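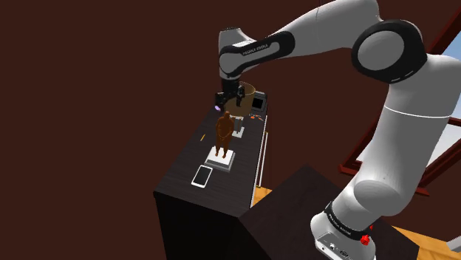 Greterance repair and lending project
Half-year report to the fund, 1st October

Sorry this is a bit brief, the accounts took longer than planned. Budget sheet sent separately.

Where we are

Lending library open since April. Repair sessions running at both sites, Muli and Biler. Muli is the busier one, by a long way. Biler slow to start - the bus stops early and people can't get home after the evening session, so we moved it to the afternoon and numbers picked up within a few weeks. Older people mostly, plus parents before the school run.

What people bring: lamps, toasters, kettles, coats with broken zips. A lot of zips. We had planned for electrical work and put most of the tool money there, and then sewing took over. Bought 2 second-hand sewing machines out of the tools line to keep up (agreed by email with your office in the summer). One needed a new belt straight away, now fine.

Lending library

Most borrowed items are the carpet cleaner, the long ladder and the pressure washer. Carpet cleaner has a waiting list. Things are coming back late but they are coming back. One hedge trimmer returned with the cable cut through, borrower paid for the new cable without any fuss.

Drikex booking system is in use at Muli. Not yet at Biler, where it is still the paper book. The signal in the hall is poor and the page times out half way through a booking. We have asked the hall about wifi, no answer yet. If nothing by the end of the year we will carry on with paper and type it up once a week, which is dull but works.

Money

Grant for the period was £3000, all received. Spent so far: room hire, insurance, tools, electrical safety testing, printing. Insurance came in higher than the quote as the insurer wanted ladders listed as a seperate item. Covered this from the printing line, so fewer leaflets. Room hire at Biler is down because afternoons are cheaper there. Overall we're close to plan and not asking to move anything else.

Problems

Storage. The cupboard at Muli is full and the ladder lives in the corridor, which the hall are not happy about. Looking at a lockable shed behind the car park. Need permission from the landlord and a price for the base.

Safety testing. Only one of our repairers has the certificate, so when they are away nothing electrical can go home. This meant cancelled electrical repairs at 3 sessions over the summer. People were understanding but it's not good when someone has carried a microwave up the hill. Two more are booked on the course and should have thier results before the next report.

Feedback forms. Not many filled in. People want to get off home. We're trying a single question at the door instead - would you have thrown it away? - and will send the answers with the final report.

Next six months

Get the shed sorted. Start a zip and hem class at Biler, small group, own clothes. Move Biler on to Drikex if the wifi happens. Clear out the items nobody borrows (the fondue set, the second wallpaper table) and use the space for a second carpet cleaner if we can find one at a decent price.

One question for you - does the shed count as equipment or building costs? The guidance notes could be read either way and we don't want to order it and find out after. A quick yes or no by email is fine.

Receipts are scanned and in the shared folder, apart from the insurance one, which is still to come.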